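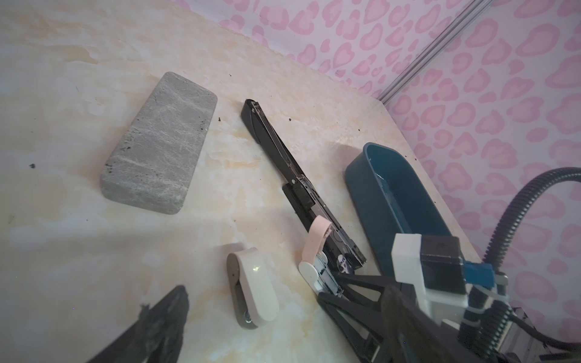 Session 4: Paper Marbling for Cards and Gift Tags

Handout for the Saturday craft course, Skurncombe Hall. Notes by Britt-Marie Engström.

Read this before you come, please. Last time I asked who had, and I got a very thorough silence.

What we are making

One sheet of marbled paper each, cut down into six gift tags, plus a folded card if your sheet comes out well enough to show a relative. We use the shaving cream method. Proper marbling, on a bath of thickened water, is next term, when you will look back on today as a vacation.

Bring with you
- an apron, or a shirt you've stopped liking
- an old ruler with a straight edge
- a tray to carry things home flat
- cardstock, 200 gsm or heavier (300 is lovely if you're feeling rich)

I supply the foam, the food coloring and the skewers. Plain white foam only. The blue gel kind makes a soup.

Method

1. Spread foam in the tray, as deep as your thumb is wide. Smooth it with the ruler. It doesn't have to be perfect. Teodor Fjeld spent most of the last course smoothing his and went home with a very smooth tray of foam.

2. Drip on your colors. Two is plenty, three is brave. Four is brown.

3. Drag the skewer through in one direction, then across. Then stop. Put the skewer down on the other side of the room if you have to.

4. Lay the cardstock on top and press gently from the middle outward. Lift from one corner.

5. Scrape off the foam in one pass with the ruler. It looks like a disaster until you do this, so hold your nerve.

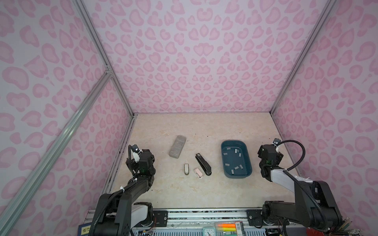

6. Leave the sheet flat to dry. Overnight is best. If it curls, put it under a heavy book with scrap paper on both sides. The Sandberg seed catalog is the right weight and I have never found another use for it.

Cutting and finishing

Mark the tags on the back in pencil. Punch the hole before you trim the corners, because a tag you spoil at the hole is at least a tag you haven't wasted time on. Thread with cotton twine. Ribbon slides out of a small hole and takes your knot with it.

For the card, fold plain stock in half and glue a marbled panel to the front, leaving a narrow border. Use a glue stick. Wet glue can make the color creep, and it always creeps toward the good part.

For next time

Make one more sheet at home, in a single color, and bring it whether you like it or not. Robel Ejigu will be teaching session 5 and he is much nicer than I am about homework.

Other handouts in this course
Session 1: Folding and Scoring
Session 2: Potato Prints
Session 3: Stamps from Erasers
Session 5: A Simple Stitched Notebook
Session 6: Boxes with Lids That Fit

Skurncombe Hall Craft Courses | Contact the course office | Updated Mar 28, 2025 | Back to top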